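Can it tidy a desk yet?

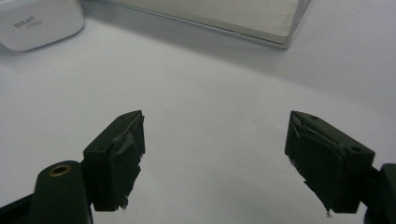 Posted by the author on 8/14/20 | Filed under: Machines, Chores | 4 comments

My test for household automation is deliberately dull. Take a small item off a table, put it in a box, close the lid. A child manages it without thinking. Machines mostly do not, and the trouble sits in the last few centimetres.

Two fingers closing in parallel will hold anything with flat, stiff sides. Clear plastic lids are harder. Depth sensors read straight through them or return noise, and a thin rim gives the fingertips very little to bite on. Glossy casings with rounded corners slide out sideways when squeezed off centre. Tape on the contact faces adds friction at almost no cost, but it creases and frays at the edges, and the grip changes as it wears.

In April I kept a log for the Mosine arm at Vandside. Over 1,000 attempts at the box task it failed 199 times. Of those, 34 were dropped items. Most of the rest were lids: pushed along the table, or lifted at one corner and let go.

An 80 per cent success rate sounds respectable until you apply it to the washing up. Rawat quote a better number for their own unit, measured on cardboard cubes. I would like to see it repeated with a sandwich box.

Next I am trying the Zinwood pads, which are moulded silicone and should wear more evenly than tape.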